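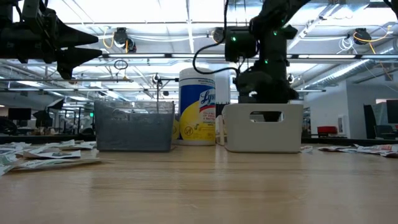 Sorting table, Matsuda room: gray bin, wipes canister, white bin, coupons at both ends.

Ticket 278
Opened: 2021-05-14
Site: Dedside, Matsuda room
Category: Furniture and surfaces
Priority: Low
Reported by: Katsuhiko Hoshino
Assigned to: Ifigeneia Sfakianakis
Status: Closed, one follow-up open

Summary
Coupons and flyers stick to the wooden tabletop after it has been cleaned. Thin single sheets are worst. Some tear when picked up, and a few have left print on the surface.

Original report (Hoshino)
We use the long table for sorting loose coupons into the bins. The table gets wiped at the start of each session. For a while after that, anything laid flat on it grips. Folded flyers come up without trouble. Single coupons have to be peeled from a corner, and the narrow strips are close to impossible without a fingernail. Two left a blue smudge that did not come off with a second wipe. The table was fine last month. Nothing has changed on our side that I know of. Same wipes, same bins, same paper.

Comment 1 (Sfakianakis)
Please confirm the following:
How long between wiping the table and putting paper down?
Is the top wiped across its full length, or only where there is open space?
Has any polish or oil been used on it?
Does paper stick to the insides of the bins as well?

Comment 2 (Hoshino)
Under 4 minutes most days. We wipe the open part and go around the bins and the canister. No polish used by us. I can't speak for the evening cleaning. Nothing sticks in the bins.

Comment 3 (Sfakianakis)
Checked the evening cleaning log. A bottle of Skallar surface polish was added to the cart in May and has been used on every wooden top on this floor. The log gives no drying time. The bottle says 40 minutes before placing objects on the surface, and "remove all previous cleaner before use." That second step was not being done.

Working theory: polish is going down over whatever was left from the day, then getting softened by the morning wipe. Paper is laid on it before it firms up again. It would also account for the bins being clean, as they do not get polished.

Test 1
Wiped a section at the left end with a disinfecting wipe as usual, waited 4 minutes, laid down 16 coupons. Eleven stuck, two tore at the corner.

Test 2
Same section, same wipe, waited 40 minutes, 16 coupons. Three stuck, none tore.

Test 3
Washed the section with warm water and a drop of dish soap, rinsed with a damp cloth, dried with a towel. Then one disinfecting wipe, 4 minutes, 16 coupons. None stuck.

Result
The polish layer is the cause. Longer waiting helps but does not clear it. Washing clears it.

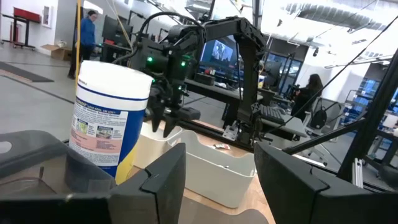
Washing the full top means moving everything on it, and this is where the earlier cleaning went wrong. Going around objects leaves old polish in a ring at each base, and paper drifts into those rings. The places to check are the spots behind and between the containers. There is a small crumpled wrapper, red and white, lying by the far rim of the light gray bin, right in the strip a cloth misses when the bin stays put. The cream tray has the same problem along the side where the bin stands partly in front of it. Lift both, and the wipes canister too, before starting.

Procedure for the full wash
1. Put all loose paper in a spare box. Do not stack it at the end of the table.
2. Move bins, tray and canister to another surface. Wipe their undersides.
3. Pick up wrappers and scraps by hand. Do not sweep them into a coupon bin.
4. Wash along the grain with soapy water, cloth wrung out well.
5. Rinse twice with a clean damp cloth. Change the water between rinses.
6. Dry with a towel, then leave for 16 minutes.
7. Lay one coupon at each end and one in the middle. If any of the three grips, repeat from step 4.

Comment 4 (Hoshino)
Done this morning. Took two rounds. The middle passed the first time, the left end did not. The blue smudges came up with the soap on the second round. A faint one remains and I can live with it.

While the bins were off I noticed the feet on one of them have picked up a tacky film. Cleaned with the same soapy water. Is it worth getting mats?

Comment 5 (Sfakianakis)
No mats. They trap cleaner underneath and you will be back here. If you want something under the paper, use a Treduto tray from the supply shelf and wash it with the bins.

Skallar has been taken off the cart for this room. A note has been added to the cleaning sheet: wooden tops, damp cloth only.

Comment 6 (Hoshino)
One full session since the wash. No sticking, including the narrow strips. Fine to close.

Resolution
Polish residue removed by washing. Polish withdrawn from this room. No damage to the tabletop beyond one faint ink mark, accepted by the reporter.

Follow-up
Check the other wooden tops on the floor for the same residue. Owner: Sfakianakis. Open.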